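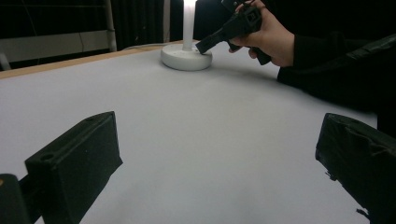 마지막 수정: 9월, 오후 11:42 (작성자가 본문 수정함)

건강수다 > 혈압·심장 > 자유질문
제목: 병원에서만 167 나오는데 약 먹어야되나요

국물반만
제목 그대로요. 회사 검진에서 167 나와서 재검 갔는데 또 비슷하게 나옴. 근데 집에서 재면 멀쩡해요. 높아도 130대 초반. 기계는 Plelton 팔뚝형이고 산지 얼마 안됐어요.
의사쌤은 집에서 좀 재와보라고 하시고 약 얘기는 그담에 하자고 하심. 근데 와이프는 빨리 약 받아오라고 난리고 저는 좀 억울하고
비슷한 분 계세요? 급해요 다음주에 또 가야됨

(수정) 나이 물어보시는분 많아서. 40대 중반, 담배 안함, 술은 가끔. 아버지가 혈압약 드심.

밤산책러
백의고혈압이네요. 저도 그거. 병원 문 열고 들어가는 순간부터 심장이 쿵쿵. 약 안 먹고 몇년째 지켜보는중

도라지꿀차
윗분 처럼 바로 백의고혈압이라고 하면 안되죠. 집에서 어떻게 쟀는지도 모르는데. 커프 위치, 자세, 시간 이런거부터 물어봐야 하는거 아닌가요
글쓴님 언제 재세요?

국물반만
저녁 먹고 쇼파에서요. 티비 보면서

도라지꿀차
아... 그럼 그 숫자는 일단 없는셈 치세요
아침에 일어나서 화장실 갔다가, 약이나 밥 먹기 전에. 등 기대고 앉아서 좀 가만히 있다가 재는거. 다리 꼬지말고 팔은 심장 높이로 받쳐놓고. 말하면서 재면 올라가요 티비 보는것도 비추. 저녁엔 자기 전에 한번 더.
한번에 두번 재서 둘다 적고요

밤산책러
아니 티비 보면서 쟀는데도 정상이면 더 좋은거 아님? 보통 제대로 안 재면 높게 나오지 낮게 나오진 않잖아요

도라지꿀차
팔을 높이 올려놓으면 낮게 나와요. 쇼파 팔걸이나 등받이에 걸쳐놓고 재는 사람 많음. 커프가 너무 커도 낮게 나올수 있고. 저녁 먹고 나서 혈압 떨어지는 사람도 있고요. 그리고 반주 한잔 했으면 그날 저녁은 낮게 나오고 담날 아침에 올라가는 경우도 흔해요

국물반만
헐 등받이에 걸쳐놓고 쟀어요.....

소금단지
ㅋㅋㅋㅋㅋ 저도 처음에 그랬음
저는 반대로 병원에선 정상인데 집에서 아침마다 높은 케이스. 가면고혈압이라고 하던데 이게 더 안좋대서 약 시작했어요. 약 먹은지 8개월. 부작용은 첨에 발목 좀 붓는거 있어서 다른걸로 바꿨고 지금은 암것도 못느낌

모과나무집
다른건 모르겠고 혈압약은 한번 먹으면 평생이에요. 잘 생각하세요. 저희 형님은 저염식이랑 걷기로 뺐어요 약 한번도 안먹고

소금단지
모과나무집 // 그 말 때문에 저 일년을 버텼는데 후회합니다. 평생 먹는게 아니라 혈압이 높은 동안 먹는거고, 살 빠져서 의사랑 상의하고 줄인 사람도 있어요. 중독되는 약도 아니고

모과나무집
줄인 사람이 몇이나 되는데요. 제 주변엔 다 늘었지 줄은 사람 못봄

도라지꿀차
나이 들면 혈압 자체가 올라가니까 늘어나는거지 약 때문에 느는게 아닌데요...

모과나무집
네네 알아서들 하세요. 저는 약 팔 생각 없는 사람이 하는 말도 들어보란 거였어요

밤산책러
싸우지 마시고;;
글쓴님 그 24시간 재는거 해보세요. 기계 차고 하루종일 생활하는거. 저는 그걸로 백의 확정받음. 밤에도 자동으로 조이는데 20분마다 조여서 잠은 포기해야됨. 근데 하루만 고생하면 되니까

국물반만
그거 비싼가요? 회사에도 차고 가야해요?

밤산책러
병원마다 다를걸요 전화해보세요. 회사 차고 갔어요 평소처럼 생활해야 의미가 있대서. 긴팔 입으면 티 안나는데 조일때 웅~ 소리가 나서 회의때 좀 민망. 샤워 못하고 조일때 팔 가만히 있어야되고

우엉차한잔
지나가다가. 저는 Geum 내과에서 했는데 거기는 예약 잡기가 힘들었어요 기계가 몇대 없다고. 미리 전화 필수
그리고 집 기계 병원에 들고가서 같이 재보세요. 저는 집꺼가 병원거보다 꽤 낮게 나와서 멘붕. 기계 문제가 아니라 커프가 저한테 컸음

소금단지
오 이거 좋은 방법. 저도 진료때 기계 들고감

국물반만
감사합니다 담주에 들고갈게요
손목형은 어때요? 회사에 하나 두고 쓸까 하는데 Plidora 손목형이 할인하길래

도라지꿀차
손목형은 높이에 너무 민감해서 저는 안권해요. 팔뚝형 있으면 그걸로 충분. 하나로 꾸준히 재는게 나음. 기계 바꿔가며 재면 올라간건지 기계 차인지 구분 안됨

우엉차한잔
저는 손목형 잘 쓰는데요?? 팔이 굵어서 팔뚝형 커프가 안맞는 사람도 있어요. 심장 높이만 맞추면 차이 별로 안나던데. 무조건 안된다고 하는건 좀

도라지꿀차
무조건이라고는 안했어요. 팔뚝형이 맞는 사람이면 팔뚝형 쓰라는거고 우엉차님 같은 경우는 큰 커프 따로 사는 방법도 있고, 그것도 안되면 손목형이 맞죠

우엉차한잔
ㅇㅋ 그건 인정

계단으로가자
아무도 소금 얘기를 안하네. 닉넴이 국물반만이신데 진짜 반만 드세요?ㅋㅋ

국물반만
희망사항입니다... 점심이 거의 국밥이에요

계단으로가자
그럼 거기부터 손대보세요. 저는 국물 끊고 라면 주말에만, 저녁에 25분 걷기. 체중도 좀 빠졌고 아침 혈압이 내려감. 기록은 그냥 Forkwood 수첩 앱 씀, 그래프 나와서 진료때 보여주기 편함. 종이에 적어도 됨
단 이걸로 167이 정상 된다는 얘기는 아니에요 저는 원래 경계였음

소금단지
커피도요. 재기 전에 커피 마시면 안됨. 담배도. 저 아침에 커피부터 마시고 쟀다가 숫자보고 기절할뻔

밤산책러
근데 매일 너무 많이 재는것도 안좋아요. 높게 나오면 불안해서 또 재고 또 재고 그럼 더 올라감. 저 한참 그랬어요 정한 시간에만 재고 기계 서랍에 넣으세요

국물반만
제가 지금 그래요 어젯밤에도 자꾸 쟀음ㅠ

도라지꿀차
그리고 낮게 나온것만 골라서 적지 마시고요. 다들 그럽니다. 높은것도 다 적어가야 의사가 판단하지. 재고 마음에 안든다고 지우면 소용없음
두통 심하거나 가슴 아프거나 말 어눌해지고 한쪽 힘빠지면 그땐 숫자 재고 있지 말고 바로 응급실 가세요

국물반만
그런 증상은 없어요. 낼 아침부터 제대로 재볼게요

모과나무집
말은 험하게 했는데 다녀오시면 결과는 올려주세요. 저도 궁금하긴 합니다

국물반만
중간보고요. 알려주신대로 등 기대고 팔 받치고 아침에 쟀더니 140대 나옵니다. 오늘은 147 나왔고요. 쇼파 숫자가 뻥이었네요. 저녁엔 그거보단 좀 낮고
병원만큼은 아닌데 정상도 아닌듯

밤산책러
아 그럼 완전 백의는 아닌가보네요. 제가 너무 쉽게 말한듯 죄송

도라지꿀차
아버님도 드신다 했으니 그 기록 그대로 들고가서 상의하세요. 아침꺼 저녁꺼 나눠서 적어가시고. 약 먹자고 하면 왜 그 약인지도 물어보시고요

소금단지
약 시작하게 되면 첨에 일어날때 천천히. 저 좀 어지러웠음 며칠

국물반만
넵. 24시간짜리도 일단 전화해놨는데 대기 걸어놓으래요. 와이프한테는 아직 말 안함 그것봐라 할까봐

계단으로가자
말하세요ㅋㅋ 그래야 국밥을 못먹게 하지

우엉차한잔
근데 커프 사이즈는 확인하셨어요? 팔둘레 재보고 커프에 써있는 범위 안에 들어가는지 보세요

국물반만
아 그건 아직요 줄자 찾아볼게요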